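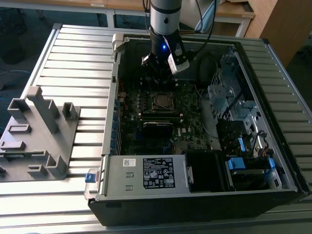
*Abb. 1: Geöffneter Rechner auf der Werkbank, Netzteil unten, Laufwerkskäfig rechts.*

**28. Januar 2025, Werkstatt Itmont**
Vorgang 588, Bestandsaufnahme Desktop-Gehäuse (Los Clastell)

Das Gerät wurde liegend auf der Profilwerkbank bearbeitet, Seitenteil abgenommen. Typenschild und Barcode-Aufkleber des Netzteils sind in dieser Lage ohne Ausbau zugänglich. Sie werden vor der Demontage in die Liste Kiiskinen übertragen.

Die blauen Kunststoffteile (Riegel am Netzteil, Laufwerksgriffe, Slotbereich) gelten nach Arbeitsanweisung als werkzeuglos zu bedienen. Schraubendreher sind dort nicht anzusetzen. Für die Sichtprüfung sind 10 Minuten vorgesehen, für den Ausbau 22. 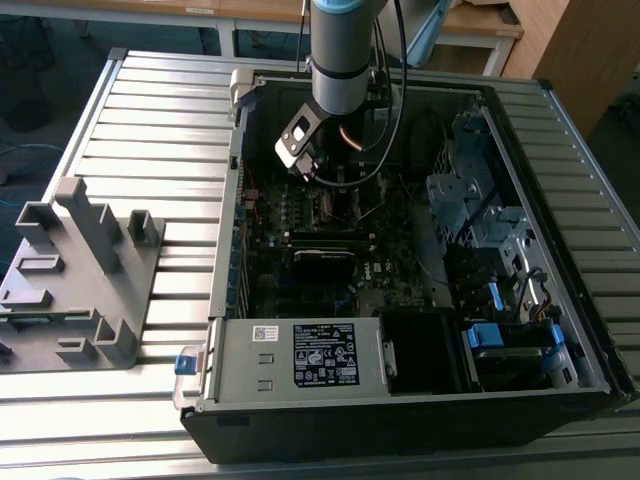
*Abb. 2: Hauptplatine mit Dell-Logo, daneben der Laufwerkskäfig mit blauen Verriegelungen.*

Reihenfolge für den Ausbau: Laufwerke, Kabel am Käfig, Speicher, Netzteil. Der Kühlkörper bleibt bis zuletzt auf der Platine. Schrauben getrennt nach Baugruppe ablegen, Schale 19 ist dafür reserviert.

Offen:
- Ersatzriegel bei Flollow anfragen
- Verbleib der Datenträger schriftlich klären, Frist März
- Arbeitsanweisung um die Kabelführung am Käfig ergänzen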